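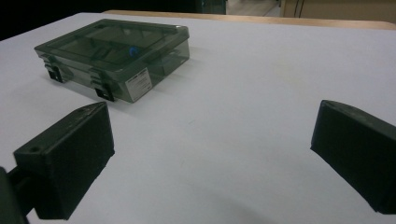 The first sign of trouble at Ciritz was a number that looked too good. The group teaches robot arms to sort and pack small parts, and it does this by collecting many short recordings of people doing the same work with a hand-held gripper. In September the training software reported that the newest batch was the cleanest the group ever had. Very few recordings were rejected, and the distances between the fingers looked almost perfect from start to end. The task could not have been more modest: a compartment box with a smoky lid and two black latches, a white table, two dark green fingers. Yet when the arm tried to repeat what it had learned, it closed on the box too early, pushed it across the table, and stopped with an error.

At the beginning this was treated as a small matter. An arm which learns from people makes many mistakes in its first days, and the engineers expected to see some of them. They gave the arm 40 attempts on Friday afternoon and went through the results before going home. In 21 of these attempts the fingers closed before they had reached the box. In the others the arm took hold of it, but often with more force than was necessary. On one attempt a latch broke, and a piece of it flew as far as the safety fence.

That piece of plastic changed the mood. No person was near the arm and no one was hurt. But the cell had been planned for light and slow work, and for the next stage, at a customer called Endov, people were supposed to reach into the same space to take the filled boxes away. A machine that is sometimes wrong about the width of its own hand should not share a table with human fingers. Ciritz stopped the arm the same evening and wrote to Endov that the visit would have to wait.

A fault that moved

The search began in the wrong place. The force limit of the arm was checked, and it was correct. The camera on the arm was taken off, cleaned and calibrated again, and for one morning the results seemed better. Then they became worse than before. Two days were lost with the lighting, as somebody had noticed that the lid of the box gives a pale reflection from above, and it was easy to believe that the software was confused by it. A matte cloth was put over the box for a test. The arm closed too early on the cloth also.

What helped at last was a boring comparison. One engineer put the old recordings and the new recordings side by side and looked only at the fingers, not at the objects. In the old ones, when the fingers were fully open, they always stood in the same place in the picture. In the new ones they stood a little closer together, and the difference grew during the day. By the evening it had reached 5 millimeters.

The software did not know this. It had been told once what "open" looks like, and it used each person's first movement of the day to set its scale. So when the fingers could no longer open completely, it accepted the smaller opening as the full one. All numbers after that were smooth, complete and wrong. The rejection rate went down for the same reason: the check was made to find jumps and gaps, and a slow drift has none of them.

The part that was loose

The fingers of the gripper are held by screws, and they are printed in a plastic that gives way slightly under load. The design came from a workshop named Felach, which had changed the shape of the finger in the summer to make it stronger. The new finger was indeed stronger. It was also thicker at the root, and it pressed on the mounting arm when the hand was fully open. With each opening it pushed against its own screw, and after several hours the screw had turned enough for the finger to lean inward.

A loose screw is an ordinary thing, and Felach corrected the drawing in one day. The more difficult question was what to do with the recordings. More than 20 hours of work had been collected with the leaning finger, by people who had done their job with care. The group discussed whether the values could be repaired by calculation. For a part of them it was possible, but the lean was different from hour to hour, and in the end everything from the thicker finger was removed from the training set.
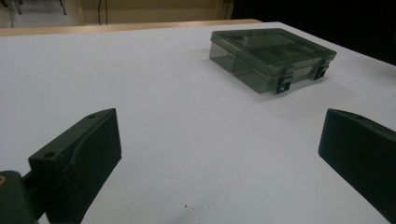
What is checked now

The routine at Ciritz has become slower. Before each session the gripper is opened against a metal gauge of known width, and the same is repeated after lunch and at the end. If the values do not agree, the recordings between them are put aside until a person has looked at them. The screws have received a line of paint, so that one can see a rotation without any tool. The software no longer takes its scale from the first movement of the day.

For the arm itself there is a second limit, which does not trust the camera. The current in the motor is measured separately, and when it rises before contact is expected, the arm opens and waits. An outside inspector from Ó Dálaigh, a small firm for machine safety, asked for this limit after reading the report. The inspector also asked why the rejection rate had caused no alarm when it fell so suddenly. The group had an alarm only for the other direction. Now there are both.

The box with the broken latch is still in use. It is kept for tests of the gauge, where it does not matter whether the lid closes. Endov has not yet received a new date for the visit, and the engineers say they prefer to finish a full month of recordings with the corrected fingers before they propose one.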